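Do I Need a Saucer Under a Bowl? Notes on a Small Table Setting

Apr 20, 2026

I have been suspicious of matching dish sets for most of my adult life. You pay for a pile of things that look good together in a store window, and then you use the one bowl you like until it chips and the rest sits in the cabinet looking smug. So when the Lilitz set came into my life last September, marked down to 56 dollars from 165, I did what I always do with a big discount and assumed the first price was made up.

The pitch on the box was that the saucer, the bowl and the cup all nest, and that nesting saves space. Maybe. I have a shelf that is 60 inches long and it has never once been short on space because of cups. It's short on space because I keep jars.

My other complaint is the soup spoon. I like the ceramic kind, I grew up with metal, and I'll admit the ceramic one is kinder to your teeth and to the bowl. But it doesn't stack with anything. Every set that promises to nest leaves the spoon out of the promise, and you end up with it lying by itself on the table wherever there's a gap.

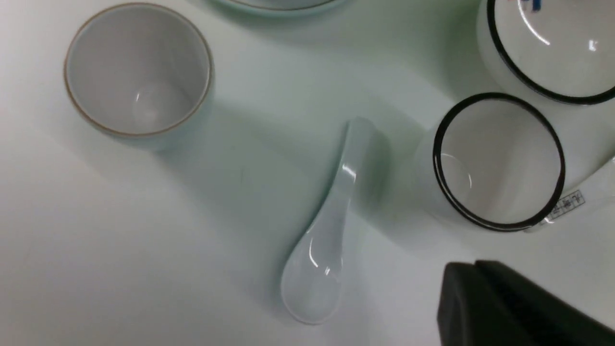
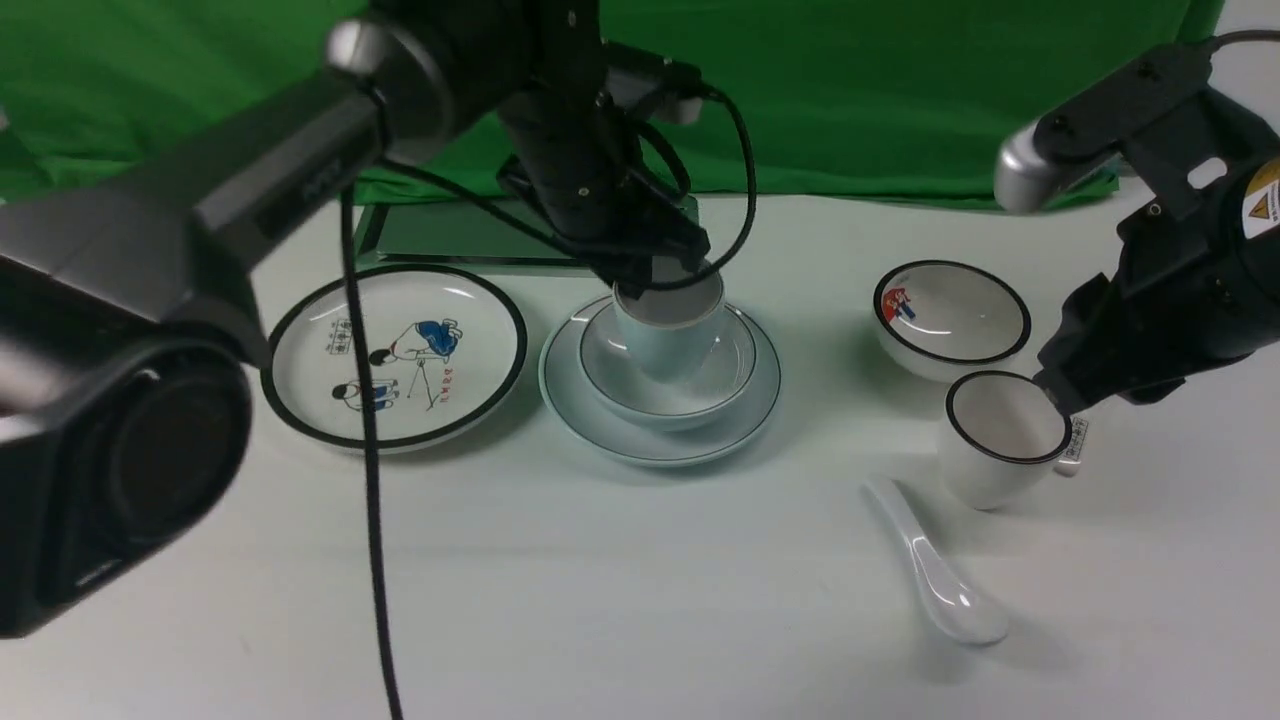
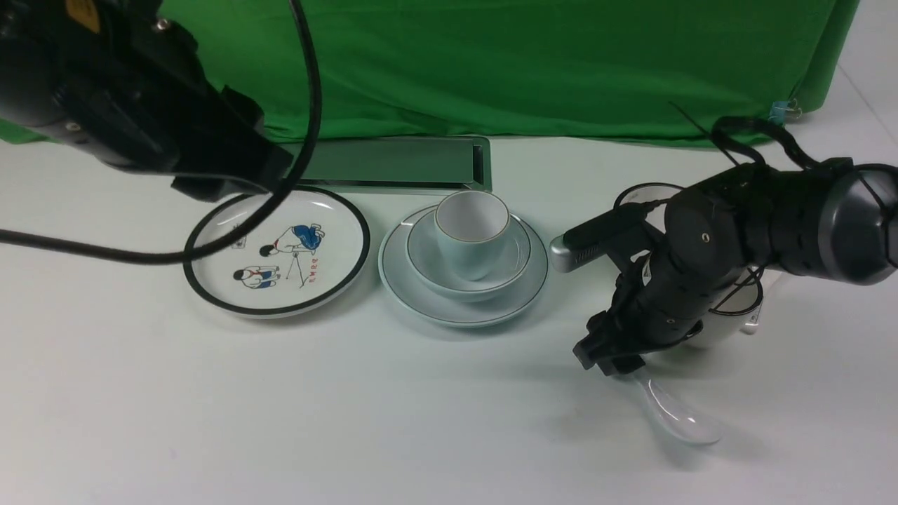
Filed under: Kitchen / Things I Was Sold

So, the stack. Saucer, then the shallow bowl, then the little cup inside the bowl. I'll give it this much, the rim line on the bowl is thin and quiet and the pale color is easy to live with. The last stack in the row has the cup standing in its bowl the way the box wants it to. In the one before, the cup is at a slight tilt, and that's my whole worry about putting a small cup in a shallow bowl. Who wants to carry that across a kitchen? I'd take it apart first, and then what was the stack for?

The plate with the cartoon figures is another matter. It has a thick black rim and a drawing of a tripod on it, and some red handwritten characters that I can't read, and it goes with the pale blue pieces about as well as a bowling shirt goes with a suit. A reader at the Wijaya kitchen forum told me once that a picture plate should be "the accent." Fine, but an accent is something you choose, and a plate like this gets covered in rice the minute dinner starts. I still like it more than anything in the nesting set. I can't defend that.

There's a white bowl with a black rim too, and at least it has the decency to match the plate. If I were starting over I would buy 4 of those and stop there. Skindlow sells something close, though their photos make every bowl look the size of a bathtub, so measure before you order.

What I would really like to see is a saucer that earns its place. Under a cup, sure, it catches drips. Under a bowl it's one more thing to wash. My sister-in-law in Grurkstead says it keeps the soup off the tablecloth, and I told her I don't own a tablecloth.

For now the set stays. The saucers have been getting used for toast, which they're a good size for, and the bowls come out when there's soup.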